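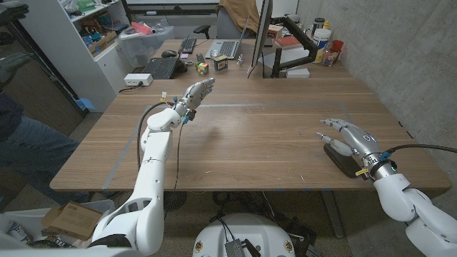
Home | Older posts | About

The street that moved

My street used to be called Skomona Row, after the ropeworks at the bottom. The works shut, the ropemakers' terraces came down, and the council renamed what was left Fodell Road - presumably to cheer us up. 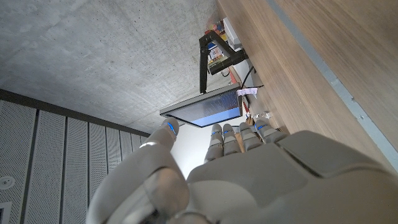 Fouad Kassab at the local history group lent me a map from before the clearance. It shows 30 houses, 2 pubs and a chapel where the car park is now. I've parked in that chapel for years.

5 shares | 2 comments

Birnari: My nan was born over one of those pubs. She never said which.

Räsänen: Is the map going back on show in October?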